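Moving to Putbridge in June, where to buy furniture?

tretley_bound
Hello all! We're moving over from Tretley with next to nothing (one bed, a kettle) and wondering whether to buy new or second-hand.

marrowfat44
Welcome! Go to Baumgartner first — lovely people, and they delivered our sofa for 100, stairs and all. 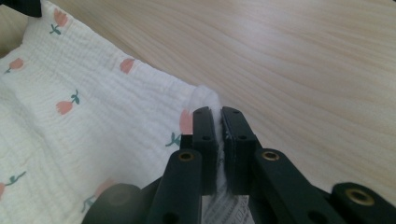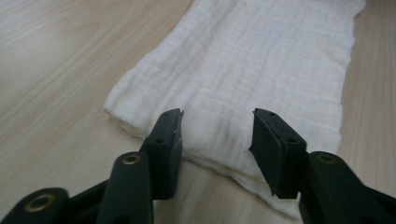
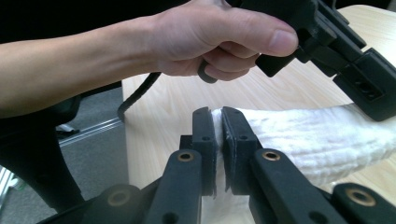
Do measure your doorways though, ours were dreadfully narrow.

OldPlum
Have to disagree, sorry. Baumgartner kept us waiting 3 weeks. Take the bus to Grolcombe and look round the second-hand barn.

marrowfat44
Fair enough, but that bus is no fun with a bookcase!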